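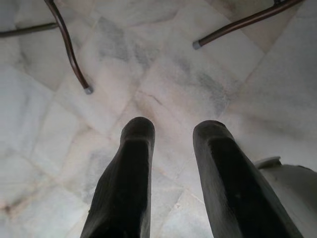 Polished marble tile with light grout lines. The chair leg ends in a small grey rubber foot.

Check the feet on your chairs and tables before you do anything else to a marble floor. A rubber foot picks up grit, and grit scratches. Wipe each one with a damp cloth every Thursday, or whichever day you sweep.

Mop with warm water and a drop of washing-up liquid, never vinegar. Vinegar and lemon dull the polish - so does most limescale spray. Go over the grout with an old toothbrush and dry it with a towel.
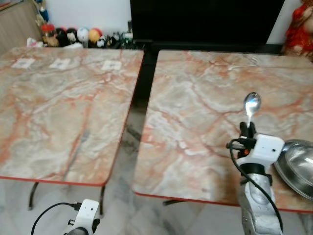 Two marble-patterned tables side by side, with a narrow gap between the tops.

Crumbs go down a gap like that, so pull the tables apart once a month and wipe both edges. Lift them, don't drag. The coloured trim holds dirt where it meets the top, and a cotton bud gets it out. Stand spoons and metal lids on a cloth while you work.

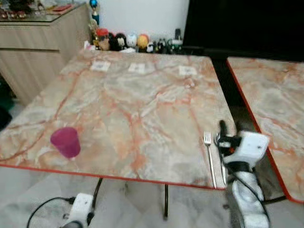 Plastic cups leave rings if they are put down wet. Leave a damp cloth on the ring for 8 minutes, then rub with the grain of a soft towel. Forks should be laid down flat and picked up again, as tines pushed across a shiny top will mark it.

Tip sent in by Petrică Dobre, Mocanu.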